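Telluvik Folding Bilge Ladder and Boarding Step - Irnetti Boat Gear

Home > Deck and Access > Ladders and Steps > Telluvik Folding Boarding Step

Telluvik Folding Boarding Step, 3 tread
Item no. 805
In stock, usually goes out next working day

I've had one of these hanging off the back of my own boat since April, so this page is going to be a bit longer than most of the ones on the site. Sorry if you only came for the price (it's at the bottom, with the postage).

I'd been making do with a rope ladder for years. It was fine when I was younger, but try climbing one in a wetsuit with a bit of chop running and your feet go straight under the hull while the rest of you stays where it was! My brother-in-law got stuck on it for so long last summer that we ended up towing him to the beach. So when Tolleo started bringing the Telluvik range in I ordered one for myself before I'd even decided whether to stock it.

It's a stainless ladder with three treads that folds up on itself and sits flat against the transom. You drop it with one hand. There's a pull cord that hangs down low enough to reach from the water, and I'd say that's the bit I like best, because if you go in when you're on your own you can still get the thing down. The treads are wide and have a ribbed plastic cover on them, quite kind to bare feet. Mine have gone a little chalky from the sun but they haven't split.

Folded up it stands 400 mm high. Do measure before you order. I've had two come back already from people with an outboard bracket in the way, and it's a faff for everybody.
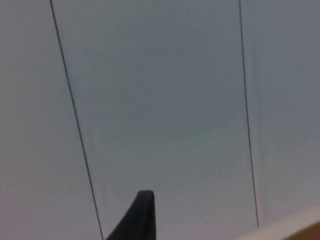
Fitting took me most of a morning, and a good hour of that was looking for the right drill bit. You get the four bolts, backing washers and a paper template in the box. You don't get sealant, so add a tube to your basket if there isn't one rolling about in your locker. I'd put a backing plate behind it too if your transom is on the thin side. Ezequiel Barrios, who does our workshop jobs on Thursdays, likes to drill from the outside with masking tape over the gelcoat and run the bit backwards for the first few turns. I copied him and got clean holes, so I'm passing it on.

Give it a rinse with fresh water when you come in. If the hinge starts to feel stiff, a squirt of silicone spray sorts it. Mine squeaked all through the summer until I bothered to do that.

One grumble: the little rubber catch that holds it shut is rather feeble. It's never come undone on me under way, but I put a loop of shock cord round as well and I sleep better for it. We sell a firmer catch made by Valcárcel (item no. 949) that goes in the same two holes, and if you mention it in the order notes I'll pop it in the same parcel so you don't pay postage twice.

What's in the box
Folding ladder, 3 tread
Pull cord with toggle
Four bolts, nuts and backing washers
Paper drilling template

Will it take a big bloke? I'm no sylph and it doesn't flex under me, but please go by the rating on the label. It's meant for one person at a time, kids included, however much they argue.

Can I fit it to an inflatable? Only if you've got a solid transom with enough flat space. It won't go on the tubes.

Price: £89.50
Postage: £6, or free if you collect. We're around 20 minutes from the slipway, ring first so I can have it on the counter for you.

Page last updated 6 December 2022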